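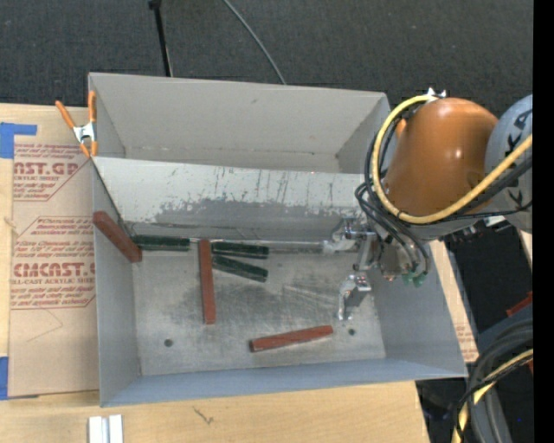 Home | Data | Readme | Changelog | Contact

# Kolville Open Studio Notes

A collection of written notes from the critique evenings at the Kolville print and sculpture studios. Artists bring unfinished work, everyone talks about it for a good long while, and somebody types it all up! We've been sharing these notes among ourselves for years and are so happy to finally have them in one place.

## What's in it

There are 1404 notes, one per work discussed. Each has the medium, the artist's own short statement, and what people in the room said back. The talk is left as messy as it was (half-sentences, disagreements, long detours into paper weight and framing), and for us that's the best part.

Notes come from three groups:

- Kolville, the monthly evening
- Florkesside, which meets in the old school hall, mostly painters
- Lirnitz, the newest group, heavy on textiles and bookbinding

## Files

`notes.csv` has one row per work
`statements.csv` has the artist statements, joined on `note_id`
`mediums.txt` lists the 13 medium labels

Everything is UTF-8. Dates are given as month and year only.

## Who wrote it

The early notes were taken by hand in the Mikkelsen notebooks and typed up over one winter. Spelling is as found, except where a word made no sense at all. Artists are listed by a code, and anyone who asked to be left out has been.

## Known problems

- Florkesside used "mixed" for nearly everything until April, so please don't read much into that label.
- In 4 rows the statement is missing. We're still looking!
- "Finished" means the artist said so that night. Plenty changed their minds.

## Using it

Free for teaching, research and your own studio groups. Please credit "Kolville Open Studio Notes" and tell us what you made with it, we'd love to hear. If your group keeps notes like these, send us a few and we'll help you get them into the same format.

This site uses cookies to remember your settings. Accept | Decline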